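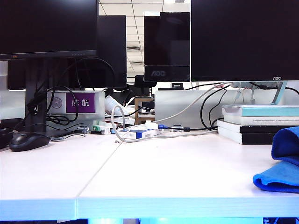

Cledstead office, workspace group
Minutes, Friday, 3:00 p.m.
Present: Dörte Haberkorn (chair), Marlene Diekmann (minutes), Arne Harms, Đức Kiều
Apologies: Henrik Wiegand, who sent notes on item 4

1. Last minutes
Approved. Arne asked that "chair mats" be corrected to "floor mats" in the item on deliveries. Done.

2. Desks
Lots of energy on this one! Dörte has spent two afternoons trying out different pairings of the white desks and is very happy with them pushed together in twos. People get a wide shared top and still have their own side. Everyone who has tried it wants to keep it.

The join between two panels came up again. Pens roll into it and Arne lost a SIM card tool down there. Đức has a flat rubber strip at home that he thinks will fit and will bring it in so we can try it on one pair before ordering any. Marlene would like the strip to be white or pale gray if there is a choice.

Agreed: stay with pairs through October, then ask people again.

3. Monitors
Đức has been going around with the new seating plan and reports that having a mix of widescreen and portrait screens is going down really well. The portrait ones are wonderful for long documents, and he would love to see more people give one a go. Anyone curious can swap for a week, just put your name on the sheet by the kitchen door.

Arne asked whether tall stands could go on the shared pairs, as a big screen on a low stand leaves less room for books. Dörte is for it. Price from Albers is $159 per stand, and Siretti has one at $211 with a wider foot. Đức thinks the cheaper one will be plenty. We will get 3 from Albers and see how they hold up.

Reminder that screens should be switched off at the end of the day. Marlene says people have been great about this lately and wants it written down that she noticed.

4. Books and clutter
Henrik's notes were read out. He is in favor of books on desks (so is everybody in the room) but asks that stacks stay clear of the monitor stands so that the screens can be turned. He also offers the low shelf from the Brumholm room, which is free now. Big thank you to Henrik! Arne and Đức will carry it over on their way back from lunch one day next week.

There was some back and forth about the area behind the desks, where things collect. Dörte suggested a clear-out, everyone together, with cake. Carried at once. Marlene will bake. Anything without an owner by the end goes on the swap table for 15 days.

5. Nameplates
The purple nameplates look terrific and visitors have been commenting on them. Names are printed the way each person writes their own, in whatever script they like, and Đức was pleased to hear that all the marks on his will come out properly this time. Please check the spelling on the proof before it goes to the printer. Dörte has the proofs.

Question from Arne about where to fix them. Front of the partition box, so that people walking up can read them.

6. Any other business
Plants: Marlene has cuttings to give away, first come first served.
The ceiling vent question is still with the building office. Dörte will call them again.
Arne wants to know who has the long screwdriver.

Actions
Đức: rubber strip, order stands from Albers
Arne and Đức: shelf from Brumholm room
Dörte: proofs, date for the clear-out, building office
Marlene: cake, cuttings, sheet for monitor swaps

Closed 3:50 p.m.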